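7 Jan 2023

Table layout, dessert setting. Started late because the first box of tableware was still in the hallway and Teun had the trolley.

Tabletop wiped down and left to dry before anything went on it. The planks are holding up. Griet wants them oiled again; I'd leave it until the Wolora cloths arrive, the ones we have shed lint into the grain.

Gray ribbed placemat this time in place of the linen one from December. The linen slid whenever a plate was turned, and it creased along the old fold. This one lies flat and grips well enough. Tried it square to the planks first, then set it on the diagonal and kept it that way.

Plates are the sage-gray ones with the raised rim. Kwan-ho weighed one at 797 g, which seems heavy for the size, so he'll check the scale against the 1000 g reference before I write it on the sheet. The rim is useful: things pushed toward the side stop there.
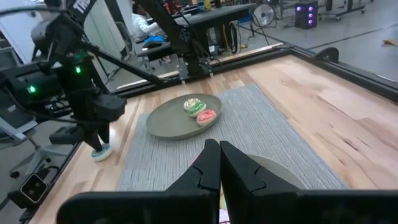
*Donuts on the first plate: sprinkles at the back, green in the middle, pink in front.*

Order of the donuts was Huguette's choice. I had pink at the back to begin with, and the white swirl got lost behind the green one. With the white frosting behind, all three toppings can be told apart from the front. They overlap a little. Spreading them out made the plate look like a shop tray, and they're meant to look served.

Second plate is on the same placemat, to the right. If we want a cup as well we need the longer mat, Laltero order no. 1145. Not ordered yet.

Room was at 23 degrees when I looked.

To do:

- Ask Griet which shelf the plates go back on
- Lint roller for the placemat, the ribs catch crumbs
- Try the donuts in a row parallel to the planks
- Look for a smaller plate in the Furkham box (Teun says bottom layer)
- Sheet for the plate weights, once Kwan-ho has redone his

Idun has the table next. Left the placemat where it was and put a strip of paper tape in the drawer in case she wants to mark the corners.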